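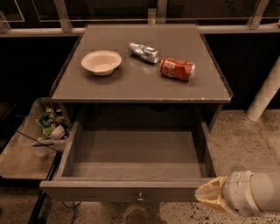 # 床头柜整理小册（Tovine 版）说明

这份说明写给准备使用、改写或者单纯想翻一翻这套整理记录的朋友。小册的内容很窄，只讲一件家具：床边那个带一只抽屉的小柜子。我原本想写整间卧室，写着写着发现光是床头柜就够絮叨一阵子了，衣柜和书桌只好往后放，请多包涵。

## 从哪里来

最早是我给搬进 Tovine 的几位邻居写的便条，贴在公共厨房的冰箱门上，后来纸越贴越长，Emlyn Llewellyn 看不下去，帮我把它们打成了文件，又按柜面、抽屉、地面分了类。现在共有 400 条记录，每条都是一次整理的笔记，长的能写满半页，短的只有一句“罐子扔了，抽屉没动”。短的我也舍不得删，很多人家里的日子就是这样过的。

## 文件夹里有什么

- `柜面/`：饮料罐、空碗、纸巾、眼镜、看到一半的书，凡是顺手一放就留在那里的东西。
- `抽屉/`：清空、擦拭、重新放回的顺序，还有各家对“抽屉里到底该放什么”的不同意见。
- `地面/`：柜脚附近的线缆、拖鞋和旁边的收纳盒。
- `词表.txt`：各种叫法的对照。有人说“床头柜”，有人说“小柜子”，还有人一直叫它“那个放闹钟的”，都收进来了。

## 一条记录怎么读

拿开头那只灰色小柜来说吧，柜面上有一只浅口的白色圆碗，空的，旁边躺着两个易拉罐，一个银色的压得皱皱巴巴，一个红色的可口可乐也瘪了一些。抽屉全拉开了，里面什么都没有。左边的透明盒子里有揉皱的绿白色零食包装，还有一只白色小杯子。这样的情形，记录里会写成下面几行：

```
家具：灰色床头柜，单抽屉
柜面：圆碗一只，易拉罐两个
抽屉：拉开，空
旁边：透明收纳盒，有杂物
地面：黑色细线一根
```

“旁边”这一栏是后来才加的。Gilow 的一位读者来信说，收拾床头时最容易忘的恰恰是柜子外面那一圈，我觉得很有道理，就把旧记录也补了一遍，补得腰酸背痛，不过挺高兴的。

## 我自己习惯的做法

1. 先收柜面。罐子归罐子，碗归碗，碗要是还想用就拿去厨房，别塞进抽屉（我真的见过，里面还有半块饼干）。
2. 抽屉拉到底，里外擦一遍，四个角用棉签。敞着晾 90 分钟，这段时间正好洗床单。
3. 柜面边缘如果有一圈凸起的边，灰会积在内侧，用叠成小方块的湿布沿着边推过去。边角磕掉一点漆的地方，擦的时候轻一些。
4. 最后看地上的线。顺着找到插头，松松绕两圈，用布条扎好，靠墙放。
5. 抽屉里放回去的东西，我给自己定的上限是 7 件。Pometti 那边的朋友坚持只放 4 件，争了一个冬天也没争出结果，两种都写在 `抽屉/` 里了，您自己挑。

## 还不够好的地方

木柜的记录偏多，金属柜和藤编柜很少。带两只以上抽屉的柜子没有收。各家写笔记的口气也不统一，Lapointe 那一批尤其简略，常常只写“已清”，清了什么得靠猜。若您手边有类似的笔记，不管多潦草，欢迎寄来，我会慢慢誊。

## 使用与转载

自家使用、社区张贴、课堂讲解都可以，注明小册名字就好。改动过的版本请另取一个名字，免得邻居们拿着两份不同的规矩来问我。

分类：居家整理 > 卧室 > 床头柜 ｜ 标签：抽屉、易拉罐、收纳盒、小家具

**读者留言（3）**

**阿禾**：棉签擦抽屉角这招好用！我家那个抽屉底下居然还粘着一张旧邮票。

**南窗下**：请问词表里能不能加上“床头几”？我外婆一直这么叫。

**小满妈妈**：我站 7 件这边，光护手霜就有两支，4 件实在过不下去。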